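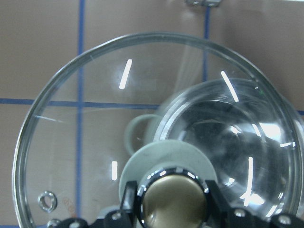
Wie oft müssen die Greiferfinger an der Zweiarm-Zelle geprüft werden? Alle 200 Griffe, und zusätzlich immer dann, wenn ein anderes Objekt auf den Tisch kommt.

So steht es im neuen Wartungsplan, den die Werkstatt Garkeo im Dezember für ihre Küchenzelle eingeführt hat. Verfasst hat ihn Erick Koech, der die Zelle seit dem Aufbau betreut. Der Plan umfasst 13 Punkte, von den Schrauben der Greifer bis zur Führung der Kabel am Unterarm.
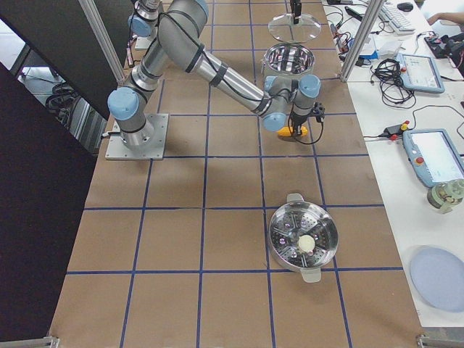 Was geschieht, wenn die Arme nach einer Reparatur ihre Position nicht mehr genau treffen? Zuerst wird die Grundplatte nachgezogen, danach werden neun Punkte auf dem Raster mit beiden Armen neu angefahren und gespeichert.

Das blaue Klebeband auf der braunen Unterlage ist dabei eine große Hilfe -- man sieht einen Versatz schon mit dem Auge, bevor die Steuerung ihn meldet. Löst sich ein Streifen, so wird er sofort ersetzt. Schwieriger sind die Kabel. Sie sind mit Bändern am Arm
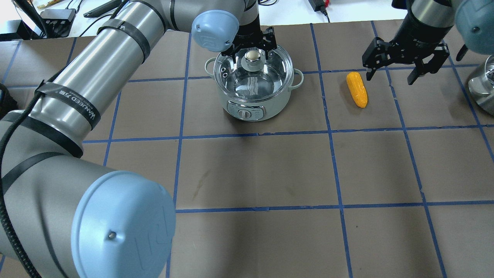

befestigt und dürfen am Handgelenk nicht zu straff sitzen, sonst ziehen sie bei der Drehung am Stecker. Genowefa Szczepańska vom Zulieferer Clovia hat deshalb empfohlen, dort eine kleine Schlaufe zu lassen. Der Wechsel eines Fingerpaars dauert jetzt 10 Minuten. Am Donnerstag wird der Plan auch der Spätschicht erklärt. 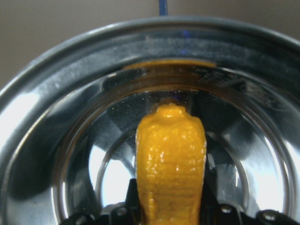

Greifer mit gelbem Objekt in der Edelstahlschüssel.

Zuletzt aktualisiert: Donnerstag, 9 Uhr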